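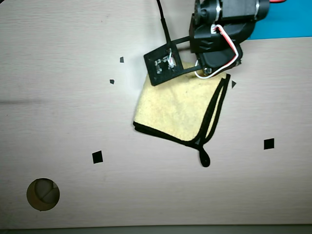
How often does the folding arm need its zero positions checked? Once a week, before the first run, and again any time a servo or a bracket has been off.

That's where we started on Sunday, so that's where my minutes start too. I'm typing these up from my own scribbles (sorry, Teófilo, I know you talk faster than I write). Present were Teófilo Mosquera, me, and the rest of the Clevunstead bench crew, minus the two who were out sick. We kicked off at 4 pm with coffee and finished late, as usual!

## Last meeting's leftovers

- The spare servo horns from Bednárik showed up. I put them in the top drawer, left side.
- The cycle counter on the arm read 3,879 when I wrote it down before the meeting. We agreed to log it every week from now on, in the paper notebook and not on my phone.
- Still no label on the power supply switch. My job, still my job, I'll do it.

## Servo wiring

Teófilo wants the white and red wires to have a bit more slack at the middle servo. His worry is the connector working itself out when the joint bends all the way down. I said too much slack and we'll be dragging wires across the cloth, and we went back and forth on this for a good while. What we landed on: leave a loop, tie it at the servo housing and not down by the plate, then move the joint by hand through its whole travel with the power off and watch the loop as it goes. If it pulls tight anywhere, redo the tie.

While we're in there, every bracket screw gets checked too. Okivier's sheet gives a tightening order and we're going to follow it this time, instead of just starting with whichever screw is closest (that was me, in February).

## Plate and table marks

The plate needs to sit squarer when it comes down. Right now we're shimming it at the rails and guessing. Plan is to set the plate on the bare tabletop, loosen both rails, let it settle flat, and snug them back up a little at a time. I've got the speed setting at 665 for normal runs, and I'd like to leave it alone until the plate is sorted so we're only chasing one problem.

The black marks on the table stay where they are. Please, please don't peel one up to clean under it! If one lifts, tell me or Teófilo and we'll put it back with the template.

## Gripper fingers

Long discussion, mostly about corners. The fingers have to close on a bound edge and a thick pile at the same time, and the grip setting we like for thin cloths is a bit soft for terry. Teófilo would go up to nearly 850 on the close value. I'm fine with trying it, as long as we step up slowly and put a hand on the servo between tries to feel whether it's heating.

We also agreed to pick the lint off the inner faces of the fingers after every session. A dry toothbrush does it. No solvent on the fingers, the Plotow pads don't like it.
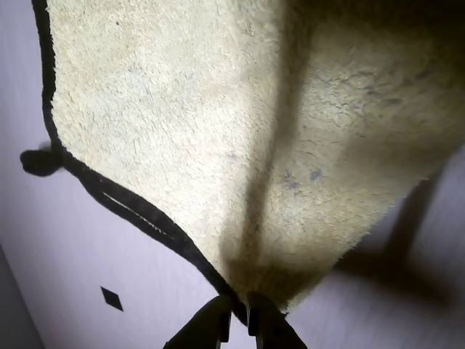
## To do before next time

- Me: switch label, counter log, new toothbrush.
- Teófilo: wire loop and tie, then the bracket screws in Okivier's order.
- Both of us: rails and plate, then 12 test runs on the terry towel with the close value written down next to each one.
- Whoever is in first: zero check, and initial the notebook.

Next meeting is same day, same time. Bring your own mug, we ran short.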